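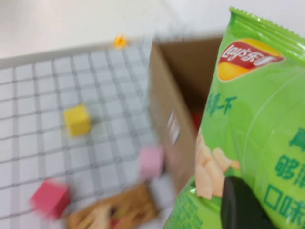

Grabbing a bag of chips is harder than grabbing a brick, and I wish more people who write about home robots would start there. I've been reading the excited pieces about machines that will put away our groceries by next year, and I keep wondering if the authors have ever unpacked a grocery bag with their eyes shut and a pair of salad tongs in one hand. (I tried it. I lost some crackers.)

So let me say where I stand. Can a robot pick up a bag of Lay's? Sure, and I find that pretty exciting! A chip bag is a pillow of air with something fragile in it. It's shiny, so light bounces off every crease, and it changes shape as soon as you touch it. Squeeze too hard and you've got crumbs, squeeze too little and it slides away. A few years ago I would have bet against a machine with two stiff fingers doing this at all.

But picking up is one thing and putting away is another. My kitchen cabinet is a mess of half-open boxes, and the chips go on top of the rice unless there's soup up there, in which case they go sideways next to the oatmeal. I couldn't write that rule down for you if you paid me. A tabletop with a grid mat and a few colored cubes is a nice polite place to learn, and my cabinet has never been polite to anyone.

I used to pack orders at a small snack warehouse called Henthorpe, and on a decent shift I'd close 203 boxes. The last stretch before lunch was always the worst, bag after bag going into cardboard with flaps that wouldn't stay open. I'd have handed that job to a machine in a heartbeat. What I wouldn't have handed over was the odd stuff, like the carton that came in crushed or the bag with a slow leak you only noticed because it felt a little limp. You fix those without thinking, and then you go back to being bored.

That's my worry about the numbers people throw around. Say a robot gets 992 bags out of a thousand into the right box. Wonderful, give it a raise. Now somebody has to find the other eight, and on a shop floor that means a person walking the line all day looking for trouble. At home it means me, on my knees, fishing chips out from behind the stove.

I still think the shop floor gets there first, and I think it's close. Same bags, same boxes, same table, and a person nearby who knows how to hit the stop button. For the house I'd give it a good while longer. If you want to sell me one, bring it over on grocery day, don't tidy up first, and let it do the whole trip from the car.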